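Why Is There Air in My Bag of Chips?

Family Learning Pages – Everyday Packaging
For readers ages 8 to 11
Published by the Stiltine Learning Center, November 2020

When you squeeze a sealed bag of chips, it pushes back. When you shake it, the chips slide around in a space that seems too large for them. Many young visitors to the Stiltine Learning Center ask why snack bags are made this way. These pages explain what a snack bag does, how it is filled, and how to carry several bags home without breaking what is inside.

What a chip needs

A tortilla chip is made from corn dough that has been rolled flat, cut into shapes, and cooked until very little water is left in it. Having so little water is what makes the chip crisp. It is also what makes the chip easy to spoil.

Air always holds some water, even on a day that feels dry. If a crisp chip sits in open air, it takes in that water little by little. After a few hours it bends before it breaks. We call such a chip stale. It may still be safe to eat, but most people do not enjoy it.

Air also contains oxygen. People and animals need oxygen to live, but oxygen slowly changes the oil in a chip and gives it an unpleasant smell and taste. Light can speed up this change.

A good snack bag must therefore keep out water, oxygen, and light.

What fills the empty space

The puffy space in many chip bags is not ordinary air. Before the bag is closed, a machine blows in a gas called nitrogen. Nitrogen has no color, no smell, and no taste. It makes up most of the air you are breathing now, and it does not spoil the oil in food.

Nitrogen has a second job. It holds the sides of the bag apart, so that the chips ride inside a kind of pillow. If the bags were pressed flat, the chips at the bottom of a shipping box would be crushed before they reached the store.

What the bag is made of

Many snack bags look like one sheet of plastic, but they are often made of several thin layers pressed together. The outside layer carries the printing. A middle layer may have a coating of metal, far thinner than a hair, which blocks light and air. The inside layer melts a little when it is heated, and this is how the top and bottom of the bag are sealed.

The crinkling sound comes from these layers. When stiff, thin material is bent, it snaps suddenly from one shape to another. Each snap makes a tiny noise, and many snaps together make a crackle.

What the printing tells you

Bright colors help shoppers find a flavor quickly. Green, red, and orange are all common, but there is no rule that says which flavor each color must stand for. One company may use green for lime and another may use it for seaweed or cucumber. Pictures of the food are useful to people who cannot read the language on the bag.

Somewhere on most packages you will also find smaller printing. It lists the ingredients, the amount of food inside, and a date. Readers who have food allergies should always ask an adult to check the ingredients, even on a snack they have eaten before. If the list is in a language your family does not read, wait until someone can translate it.

Packing snacks in a paper bag

Paper bags are light and fold flat when they are not needed. They are strong when pulled evenly, but a corner or a sharp crease can tear, especially if the paper gets damp. The following advice is used at our family picnic days.

Put heavy things, such as cans and jars, in a separate bag.
Stand the largest snack bags upright in the middle.
Slide the small packages into the gaps along the sides.
Leave room at the top so the paper can be folded over.
Carry the bag with one hand underneath.

An opened bag of chips no longer has its nitrogen, so it cannot protect the chips as well. Press the extra air out gently, fold the top down 2 times, and fasten it with a clip. Keep it in a cupboard away from the stove.

Try it at home

You will need 2 fresh tortilla chips, a small plate, and a jar with a tight lid.

Put one chip on the plate and leave it on the kitchen counter. Put the other chip in the jar and close the lid. Wait until the next day. Then break each chip close to your ear and listen. Write down which one made the sharper sound. If your home is very dry, you may have to wait another day or two to notice a difference.

Words to know

Crisp: firm, dry, and easy to snap.
Nitrogen: a gas that makes up most of the air.
Seal: to close something so that nothing can get in or out.
Stale: no longer fresh.

Questions from families may be left in the comment space at the foot of the page. 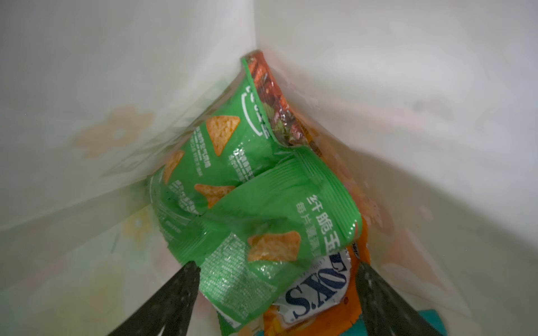 Comment from Oshima
My daughter and I did the jar test last night with corn chips. The one on the plate was soft by breakfast, and the one in the jar still snapped. She would like to know whether a stale chip can be made crisp again in the oven. I told her we would ask before trying it.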